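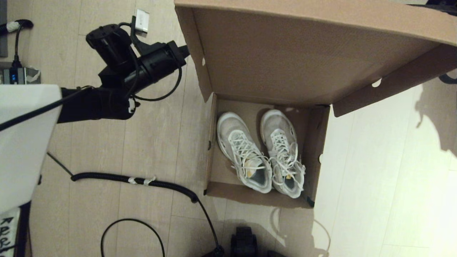

White mesh runners, side by side in a hinged-lid shoebox.

Keep the box: a shoe storage technician on cardboard, airflow and odd pairs

Category: Home > Storage > Footwear

Search this site Go

The storage manager at Ollitz, a footwear repair and off-season storage service in suburban Melbourne, has spent most of the past decade deciding what shoes should be kept in. The service holds 529 pairs at present, most of them runners, and nearly all sit in ordinary cardboard. She asked that her name be left out, as the company's name is on the door and hers is not.

We began with the box itself. Ollitz prefers the one-piece type, where the lid is joined to the base along one long edge and the side flaps fold in when it closes.

"A separate lid goes missing," she said. "You end up with 30-odd bases and a stack of lids that are each three millimetres out. With the hinged type the lid can't go anywhere. The fold is the weak point. We allow up to 190 openings before the crease starts to tear, and a stored pair might be opened four times a year."

The small punched holes found on many shoeboxes are often taken for ventilation. She regards their contribution as minor.

"A hole that size does very little on its own. Board is porous. Moisture goes through the wall slowly, and that's the exchange you're relying on. If you tape over the hole, the shoe won't know. If you put the box inside a plastic tub with a clip lid, it will."

Her objection to plastic is based on a trial the workshop ran one August, when 55 used pairs were divided between vented cardboard and sealed tubs and left in the same room. The tub group came out with more odour and, in older pairs, softened adhesive at the toe. She does not claim the trial was rigorous. Both groups had been dried for two days beforehand, and she suspects two was not enough.

Mesh uppers receive particular attention. White mesh greys with wear as fine dust lodges between the fibres, and in her view customers tend to clean it too hard.

"They go at it with a stiff brush and break the filaments. Then it holds more dirt than before. Soft brush, lukewarm water, a small amount of wool wash, and blot it. Grey that's been there two summers is probably staying. Scuffs on the midsole are a separate matter. Those you can work on with a melamine sponge, lightly, and stop when the texture starts to go."

Laces are left in. Removing them is correct for washing, she said, but for storage the tongue sits better with the lace loosely tied and the tension off the eyelets. Ends may lie over the side of the shoe. Wrapping them tightly around the collar leaves a mark in soft foam.

On orientation the workshop has a fixed rule: both toes to the hinge, heels to the near wall. Manufacturers commonly pack one shoe reversed to save width, and she accepts that this makes a smaller carton.

"For shipping, fine. For a shelf, I want to open it and see both heel openings straight away. I can read the insole label if there's one left to read, I can check the lining, and I can put two fingers in each without lifting anything out. The lining at the heel is where wear shows first."

Tissue is used for leather and seldom for mesh. Cedar inserts are supplied on request – the workshop buys Drotano blocks, sanded once a year – though she considers them a deodorant and little else. Silica sachets are replaced at each inspection.

Boxes are stacked no more than four high on open steel shelving, with the bottom row clear of the floor. Concrete slabs draw damp into the lower panel, and a box that has softened at one corner is swapped out at once. Timber floors are less of a problem, but she would still not leave cardboard on one through winter.

The inventory runs on Zarex labels fixed to the short end. The highest number issued so far is 2,053, and retired numbers are not reused. Labels on lids were abandoned in the first year, when staff found they had to unstack a column to read them.

Asked what a household with a dozen pairs should do, she was brief.

"Dry them, brush them, put them in the box they came in. Write the month on the end. If you haven't opened it when that month comes round again – have a look and decide whether you still want them."

14 comments | 37 shares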